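January, kitchen bench, 16:20

Calari hand-held kit, trial loan from Weltby. Second session. Notes before I forget, Demetrius wants a yes/no on buying.

Set is two grippers, pads, a charger and the upload service. Quote says 70 a month for the service, per pair. Dalia thinks we can get 62 if we commit to the year. Ask.

Pads. Blue ribbed ones on for today. The smooth pads from the first session are back in the tin, too slippy on anything wet. Ribbed much better on small round stuff. Caps are fine, soft packaging is fine, thin card still slides if you come at it flat. Left pad had worked a bit proud of its seat by the end of the first lot — pushed back in, no tool needed. Check agian tomorrow.

Task was table clearing, rubbish only. 20 takes per person, me then Žydrūnas. Crushed bottles go best by the cap. By the body they roll in the jaws and you end up chasing them. Žydrūnas disagrees, says body is ok if you find a crease. Let him do his next lot that way and compare.

Weight: fine for ten minutes, then wrist. Mārtiņš has smaller hands and couldn't close the left one fully without shifting his grip. Raise with Weltby, do they do a shorter trigger?

Upload: slow. First batch took most of lunch. One take came back flagged "low light", same lamp as all the others. No explanation on the page. Mailed them.

Manual claims pads good for 1,000 cycles. No way to tell from two sessions. Start a tally on the lid.

To do
— spare ribbed pads, price for a pair
— try the cherry cloth against a plain one, tracking may like the pattern, may not
— labels and bits of clear plastic with the second gripper, they stick to everything
— Raimonds to ask about returning only one unit if the left stays awkward

Leaning yes on the hardware, not sold on the service. 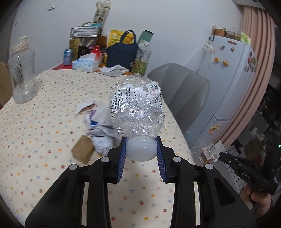

Dalia's copy / entry by Raimonds Lapiņa, bench technician

Bottle by the cap, ribbed pads. Keep this grip for my next lot, Žydrūnas to do his by the body. Loan ends when Weltby remember to ask for it back, so get the pad price first.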